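fio sobre a arrumação da sala, que ninguém pediu mas vai 🧵

1/ comecei ontem às 20h e ainda não acabei. a sala virou depósito desde janeiro, tudo o que não cabe na cozinha vem parar aqui. regra nova: uma zona de cada vez e nada de abrir caixas "só pra ver"

2/ abri uma caixa só pra ver

3/ era a das bolinhas. procurei isto no mês passado inteiro – estava atrás da estante, claro. agora mora na mesa até eu decidir. a caixa é ótima, rasa, branca por dentro, rebordo laranja, não vou deitar fora nem morta

4/ problema a sério: a prateleira de vidro do móvel da tv. frascos, boiões, pacotes. devia ser pra comandos e virou despensa. e ainda há 3 gavetas em baixo que eu não abro por medo

5/ ponto da situação, mesa e fundo da sala
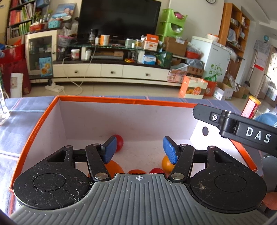
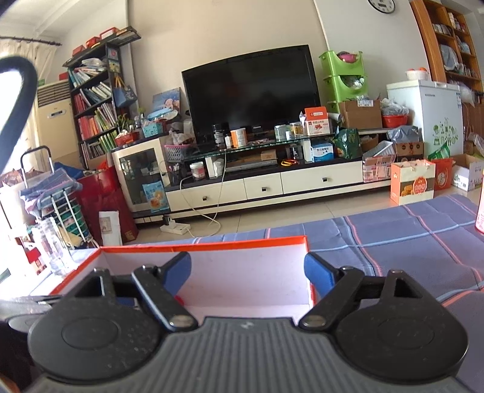
A caixa na mesa, a tv ao fundo e a prateleira de vidro ainda cheia de frascos.

6/ sim a toalha tem vincos e sim vai pra lavar. mas só no fim, enquanto houver coisas a passar por cima da mesa não vale a pena

7/ plano pra prateleira: o que é de comer volta pra cozinha. o que não sei o que é, cheiro e decido. o que não tem tampa boa muda de frasco. pacote já aberto leva mola ou vai pra dentro duma lata, senão é bicho na certa

8/ encomendei 2 cestos da Stisness pra pôr dentro das gavetas, um pra cabos e outro pra pilhas/lanternas/essas coisas. ainda não chegaram. a Pastau tinha mais baratos mas os portes eram um roubo

9/ medi o móvel 3 vezes e deu-me 3 medidas diferentes. vou confiar na do meio

10/ a estante dos livros fica como está. está cheia mas está cheia de livros, é pra isso que serve. só tiro os que são emprestados (desculpem, vou devolver, juro)

11/ a arca congeladora é outra história. tampa de arca = mesa de apoio, toda a gente sabe. só que depois queres uma coisa lá de dentro e tens de tirar tudo de cima. já jantei massa simples por preguiça de mexer naquilo

12/ dica que me deram aqui e funcionou: um saco só pra "coisas doutra divisão". vais enchendo e no fim fazes UMA viagem. antes andava pra trás e pra frente e a meio do corredor esquecia-me ao que ia

13/ outra: fotografar antes de mexer. parece parvo mas na foto vê-se a tralha toda que a gente já nem repara. eu juraava que a prateleira tinha meia dúzia de coisas

14/ pra quem perguntou, as bolinhas não são pra doar. ficam. vão pra baixo da mesinha quando houver mesinha

15/ pausa pra almoço. falta: prateleira, gavetas, arca, varrer, toalha. se às 20 ainda estiver nisto mandem comida

16/ update – abri a primeira gaveta. manuais. manuais de coisas que já nem tenho. vou precisar dum saco maior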